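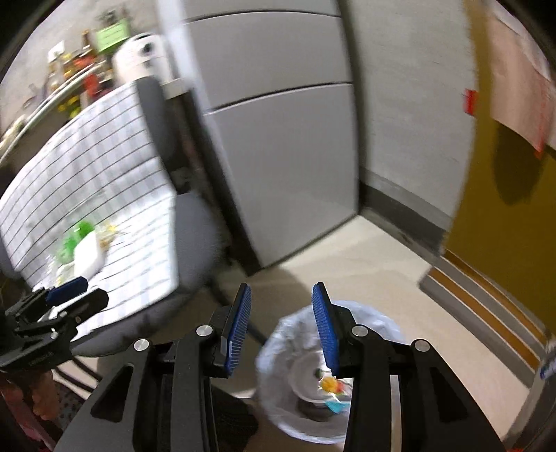 Cladar Publishes Care Schedule for Hand-Held Grippers, Says Most "Worn Out" Pads Are Just Dirty

February -- Cladar, which repairs and sets up hand-held gripper tools for teams that record household chores, today released its care schedule for two-jaw grippers with ribbed pads. The schedule is free to download. It is four pages long and promises very little.

The company went through 1,755 service tickets before writing it. Of those, 1,437 were closed without a single new part. The owners had been told, or had decided for themselves, that the pads were finished and the linkage was bent. In most cases the ribs were packed with dust and kitchen grease, or a pin had picked up grit and the jaw was closing late on one side.

"We sell replacement pads, so I suppose I should be pleased when people order them every month," said Pascual Garrido, who runs the repair bench at Cladar. "I'm not. I get the old ones back in the return box, I wash them, and they grip fine."

The schedule starts with the pads. They are to be brushed along the ribs with a soft dry brush, then wiped with a damp cloth and left to dry with the jaws open. Solvents are out. So are the "grip restoring" sprays that several resellers now bundle with new tools. Cladar tried three of them and could not find a difference that lasted past one afternoon of picking up wrappers and packets. It will not name the sprays, but it will not stock them either.

Next come the pins. Each one should be checked for side play by holding the base of the jaw still and rocking the tip. If there is movement, the pin is to be taken out, cleaned and put back before anyone reaches for a new one. The company advises against oil. A dry pin that squeaks is annoying, but an oiled pin collects hair and crumbs, and tools that are used near floors and trash cans pick up plenty of both.

Where two grippers are used as a pair, the schedule asks that they be checked side by side. Close both slowly on the same folded cloth and see whether the pads meet flat. Pairs tend to drift apart because one hand does more of the work. Cladar suggests marking the tools left and right and keeping them that way, so that wear on one can be compared with its own history.

A full check is set at every 300 hours of use. That number comes with a warning from the people who chose it.

"It's a round number and people should treat it like one," said Åsmund Halvorsen, who tested the schedule at Berge, a workshop that keeps 6 pairs in daily use. "Two of our pairs needed attention well before that. One pair had nothing wrong with it at all and we took it apart for no reason. I told Cladar so and they put it in the notes, which I respect."

Berge followed the schedule through one winter. Halvorsen said his team saw fewer jaws sticking, but he would not credit the schedule alone. The workshop also moved its tool storage off the floor during the same months, and he has no way to separate the two.

The document also takes a position on automatic wear tracking. Cotel, a supplier of tracking software, offers a feature that estimates pad life from the number of times a jaw opens and closes. Cladar ran it next to hand checks and does not recommend relying on it. A jaw that closes on air and a jaw that closes on a sharp-edged tray count the same, and the pads do not wear the same. The company says it would look at a later version -- with its own pads and its own stopwatch.

Not covered in this release: motorized grippers, wrist cameras, and anything to do with cable repair beyond a short note on keeping cables out of the linkage.

The care schedule can be requested from the Cladar repair desk or picked up at the Grotness parts counter. Owners who have already ordered new pads may cancel before shipping at no charge.

Media contact: Cladar press office
Technical questions: Pascual Garrido, repair bench, mornings only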